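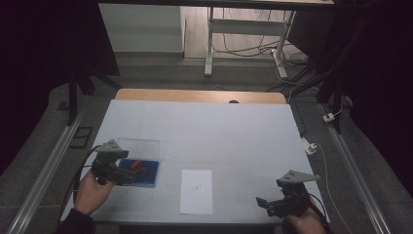 Gromau hand-held gripper kit, evaluation for Direll
Progress report, December

Short one this time, we're mid-session most days and I'm writing between runs.

Where we are. 1239 demonstrations recorded with the two-gripper kit, target is 1601. Of those 694 have been checked and are usable as they stand. The rest are waiting on review, not rejected. Checking is the slow part, one person on it, and the export tool still wants each file opened by hand.

Task is unchanged from the last report: small part out of the tray, onto the marked oval on the sheet. Two-handed. We did think about moving on to the folding task but the numbers on this one should be finished first, otherwise the comparison with the Bamo kit is worthless.

Kit itself. Grippers are good in the hand, lighter than the Bamo pair, trigger is smoother. Mounting plates have stayed tight. Cables are the main complaint, both of them pull at the wrist if you reach across your body and you end up working around them. Gromau offers a longer set with a softer jacket, quote requested, no answer yet.

Tracking. Drops out when the left hand goes low and close in. Happend 20 times in the last batch, all logged. Recalibrating takes a few minutes and so far it has always come back.

Fingers. Stock ones are still on. Fine for the small parts, less sure on anything flat like card, wich slides away before the tips get under it. Yu has a softer tip on offer that's meant to fit the same mount. Would like to try a pair before we write the final recommendation.
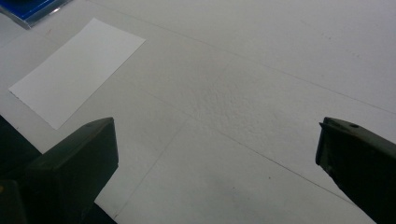

Sorcha Scanlon asks that the softer tips wait until the 1601 are in, so the whole set is on one finger type, and wants the review backlog cleared ahead of any new hardware. Fine by us. Yu order on hold, second reviewer starts on the backlog next.

Spend: on plan. Longer cables not in the budget, will send the quote when it comes.

Still open: Gromau support hours, export tool fix, return date for the Bamo kit.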